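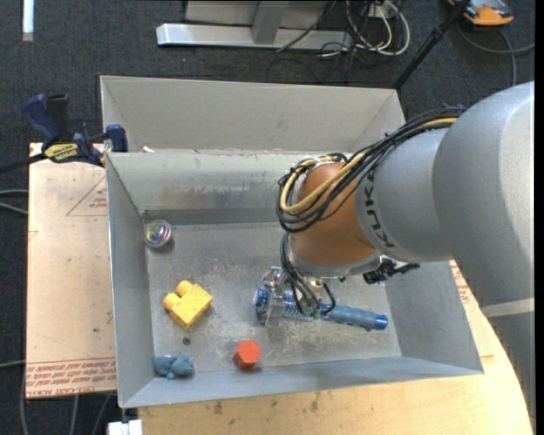 I have been trying to get a decent crust on my bread since October and I think I finally cracked it, so forgive me, this is going to be a long one. Everything I own for baking is ancient. My main pan came from my aunt's place in Custer and it's dull gray and scratched all over the bottom, same as the floor of that big metal bin up top, and for years I figured the scratches were why my loaves stuck. Wrong! It was me. I was pulling them out too early and then digging at the corners with a butter knife.

Ritu Pal (we used to share a kitchen, she bakes circles around me) told me to leave the loaf alone for 30 minutes after it comes out. Thirty! I usually last four. But I set the timer and went and folded towels, and when I came back the whole thing slid out like it had somewhere to be.

The other change was the flour. I'd been buying whatever was on sale, then I picked up a bag of Vainio at the little store by the post office and the dough felt different right away, kind of stretchy and silky. I use 1000 grams for two big loaves, plus a spoon of salt and way more water than feels right. It's sticky. Wet your hands and keep going.

I still can't get the oven to behave. The back left corner runs hot, so I turn the pan halfway through and lose a bunch of heat doing it. Relu Enache says to put a pan of boiling water on the bottom rack and quit opening the door so much, but then the left side burns, Relu!! I might try foil next.

Anyway, loaf two is going in the freezer, already sliced, and the heel of loaf one is gone (butter, a little honey, standing up at the counter). Next I want to try rye. If you have a rye recipe that doesn't need three days and a starter, please leave it in the comments.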